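**Ticket 2979**
**Product:** Cloltero Stock, bottle inventory module
**Opened:** 1 June 2020
**Priority:** Normal
**Status:** Resolved, one item left open

## Reported problem

The stock list export from Cloltero to Kastel (accounting) is short. The export log ends with "Completed" and no warnings. The file that arrives in Kastel has 1000 lines. The stock list on screen has more than that, and the month-end value for May is too low as a result.

Second symptom, possibly separate: bottles moved from one rack to another show up in both racks until the next full recount.

## Environment

- Cloltero Stock, current release, single site
- Kastel, desktop install, import by file drop
- Sakamoto handheld scanner, USB cradle
- Fluveo label printer, driver installed from the vendor's disc

Nothing was changed on the server in May except the Fluveo driver.

## Steps to reproduce

1. Open Stock > Lists > All bottles.
2. Clear all filters. Confirm the filter bar is gray.
3. Choose Export > Kastel format.
4. Save to the drop folder.
5. Open the file in a text editor and go to the last line.

Expected: the last line is the end-of-file marker.
Result: the last line is a normal stock line. No marker.

## Log

**Entry 1.** Exported with filters cleared. 1000 lines. Same with the list sorted by producer, by rack and by date received. The sort order changes which bottles are missing, so this is a cutoff and no particular record is bad.

**Entry 2.** Checked Settings > Export > Page size. It is set to 500. The exporter writes one page, asks for the next and keeps going until it gets an empty page. It stopped after two pages.

**Entry 3.** Set page size to 1000. The exporter wrote two pages and stopped again. The file was longer but still short, with no end marker. The cutoff follows the page count. Set back to 500.

**Entry 4.** Uninstalled the Fluveo driver and restarted. No change. Reinstalled it. The printer is ruled out.

**Entry 5.** Opened the list of rack records. Rack records hold a name, a capacity, an orientation (lying or standing) and a parent location. Small open racks and loose shelves are entered as type "Tabletop" and have no parent location. Full-height shelving has type "Fixed" and must have one. 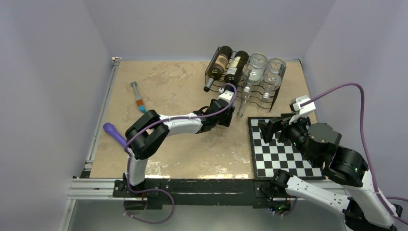 Wire rack, bottles on their sides, necks toward the front left.
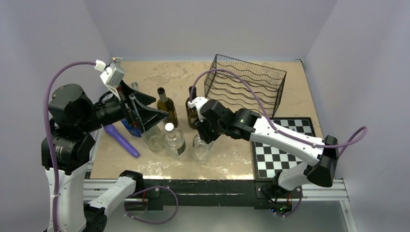

**Entry 6.** The parent field on Tabletop racks should be saved as empty. On eight of them it is saved as a single space. The list view trims the space, so it can't be seen there. It does show in the raw table, where the field length is 1 and should be 0.

**Entry 7.** The exporter looks up the parent location before it asks for the third page. It does this once per run to build the location header. When the lookup gets a space it finds no match and returns an empty result. The exporter reads the empty result as an empty page and ends the run normally. That accounts for the "Completed" status.

**Entry 8.** Source of the space: the Sakamoto scanner profile. The suffix character was set to Space where it should be Tab. When a rack code is scanned into the record form, the cursor is supposed to jump past the parent field. With the wrong suffix, the cursor lands in the parent field and types the space there. Racks entered by keyboard are clean.

## Fix

1. In the scanner profile, set Suffix to Tab. Save to the device as well as to the PC. The cradle reloads the PC copy on each dock, so both must match.
2. In Cloltero, go to Tools > Maintenance > Clean text fields. Tick Racks only. Leave Bottles unticked, as this also strips the double space some users keep in vintage notes.
3. Run the cleanup with all other users logged out.
4. Rebuild the location header (Tools > Maintenance > Rebuild).
5. Export again.

Result: full file, end marker present, imported into Kastel without errors. The May value was recalculated and now agrees with the stock list.

## Second symptom

Retested after the cleanup. A move between two Fixed racks is correct at once. A move from a Tabletop rack to a Fixed rack still shows the bottle in both for a short time, then clears when the list is refreshed by hand. Before the cleanup it didn't clear until a recount.

The remaining delay looks like the list cache. Turning off Background refresh removes it but makes the list slow to open. Left on for now.

## Open item

The exporter should not treat a failed location lookup as end of data. Passed to development as a defect against the Kastel format. The generic CSV format does its lookup after the last page and is not affected, so use that if the fault comes back before a patch is out. Kastel will accept the CSV if the column map is loaded first (File > Import > Map).

Do not delete and recreate the affected racks as a workaround. Deleting a rack moves its bottles to Unassigned and drops the position numbers.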